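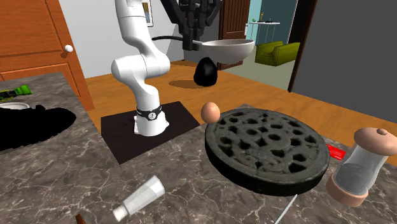 Cuisine en images de synthèse : un bras blanc sur le plan de travail, une pince noire qui tient un récipient blanc, et un œuf posé au bord du dessous-de-plat.

Les robots vont-ils ranger ta chambre ?

Tu as sûrement déjà vu une vidéo où un robot plie un tee-shirt, verse un jus d'orange ou met une assiette au lave-vaisselle. Et tu t'es peut-être dit : génial, dans deux ans, plus de corvées ! Désolés. On a lu beaucoup de pages sur le sujet, on a regardé beaucoup de vidéos (certaines trois fois), et on n'y croit pas trop. Pas pour tout de suite, en tout cas.

Pourquoi c'est facile pour toi

Prends un œuf dans ta main. Tu sais tout de suite combien il faut serrer. Si l'œuf glisse, tes doigts se referment un peu avant même que tu y penses. Ta peau sent la coquille, tes muscles sentent le poids, et tes yeux peuvent déjà regarder ailleurs, par exemple où est passé le bol.

Un robot n'a rien de tout ça au départ. Il a des moteurs, souvent des caméras, et au bout du bras une pince qui n'a parfois que deux doigts. Il faut lui apprendre où se trouve l'œuf, par quel côté l'attraper, avec quelle force, et ce qu'il doit faire si quelqu'un a laissé la salière couchée sur son chemin. Toi, tu la relèves sans réfléchir. Lui, si personne ne lui a montré de salière couchée, il risque de la pousser, ou de s'arrêter.

Et une cuisine change tout le temps ! Ce matin la poêle est à gauche, ce soir elle sera dans l'évier. Dans une usine de voitures, au contraire, la portière arrive toujours au même endroit. Les robots y travaillent depuis longtemps et ils s'en sortent très bien. On ne va pas leur enlever ça.

Des cuisines qui n'existent pas

Pour entraîner un robot, on peut le laisser essayer dans une vraie pièce. C'est lent et ça casse des choses. Alors beaucoup d'équipes fabriquent une pièce dans un ordinateur, un peu comme un décor de jeu vidéo, avec du marbre, des portes, des bouteilles et des œufs qui ne coûtent rien. Le robot aussi est calculé par la machine. On appelle cela une simulation.

L'avantage est énorme : on peut recommencer la nuit, le matin, pendant les vacances, et changer la place des objets à chaque fois. Le défaut, c'est que l'ordinateur triche un peu. Dans la vraie vie, une bouteille peut être collante. Une éponge s'écrase, un torchon se plie n'importe comment, l'eau coule sous l'assiette. Tout cela est très difficile à calculer correctement. Un robot qui se débrouille bien dans la simulation peut devenir tout maladroit devant une vraie table.

Combien de fois ça rate ?

Voilà la question qu'il faut poser chaque fois que tu vois une belle vidéo. L'entreprise Zerulo a publié ses résultats pour une tâche qui paraît toute bête, ranger un objet dans un placard. Son robot a fait 2 669 essais. Il a réussi 1 230 fois, donc moins d'une fois sur deux. Parmi les échecs, il y en a 1 054 où l'objet n'est jamais arrivé dans la pince, et dans 414 de ces cas, la pince s'est refermée juste à côté.

Imagine que tu mettes la table comme ça. On te demanderait d'aller faire tes devoirs.

Au moins, Zerulo donne ses chiffres, et c'est plutôt courageux. Chez Clotura, qui annonce un robot « prêt pour la maison », on a trouvé une vidéo de quarante secondes avec de la musique, et c'est tout. On ne sait pas combien de fois il a fallu recommencer avant d'avoir la bonne prise. On ne sait pas non plus si le robot décidait tout seul. Parfois, une personne le dirige à distance avec des manettes, et il faut bien chercher pour trouver la petite phrase qui le dit.

Et dans les magasins ?

Même histoire, ou presque. Trotora fabrique un chariot qui roule tout seul dans une réserve et apporte les cartons aux employés. Ça marche, parce que rouler sur un sol plat, les machines savent faire. Mais pour sortir les produits des cartons et les poser en rayon, ce sont encore des humains qui s'y collent. Une boîte bien carrée, un robot peut apprendre à la saisir. Une bouteille couchée, avec le goulot d'un côté et le fond large de l'autre, demande déjà une autre prise. Un petit flacon en verre aussi, et là, mieux vaut ne pas serrer trop fort.
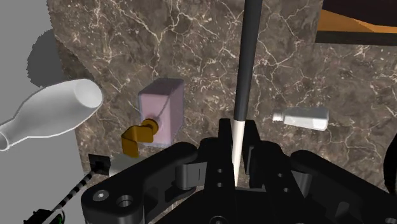
Une lectrice nous a écrit qu'elle nous trouvait trop sévères. Son grand-père disait déjà, raconte-t-elle, que jamais un ordinateur ne tiendrait dans une poche, « et maintenant il joue aux échecs dessus ». D'après elle, un robot qui réussit une fois sur deux aujourd'hui peut très bien réussir neuf fois sur dix quand nous serons au collège.

C'est possible, et on serait contents de se tromper. Seulement, pour une corvée, neuf fois sur dix ne suffit pas. Si tu ranges dix verres et que tu en casses un, il n'en restera plus beaucoup à la fin du mois. Passer de « ça marche souvent » à « ça marche tout le temps » est peut-être le morceau le plus long du travail.

Ce que les machines font déjà chez toi

Il y a quand même des corvées que les machines ont prises. Le lave-linge frotte, le lave-vaisselle rince, l'aspirateur rond se promène sous le lit — et reste coincé dans les chaussettes. Regarde bien : aucune de ces machines n'a de main. Elles font une seule chose, et c'est toi qui remplis, qui vides et qui ramasses les chaussettes.

À l'école Paterson, une classe a essayé en avril de noter tous les gestes nécessaires pour débarrasser une table de goûter. Les élèves ont commencé par « prendre le verre ». Puis quelqu'un a demandé : et s'il est encore plein ? Et s'il y a une cuillère dedans ? La liste a débordé du tableau avant qu'on arrive aux miettes.

Essaie chez toi

Choisis une corvée courte, par exemple ranger les couverts. Demande à un adulte de jouer le robot : il ne fait que ce que tu dis, mot pour mot, en n'utilisant que le pouce et l'index. Laisse les couteaux de côté. Compte les ratés. Ensuite, échangez les rôles.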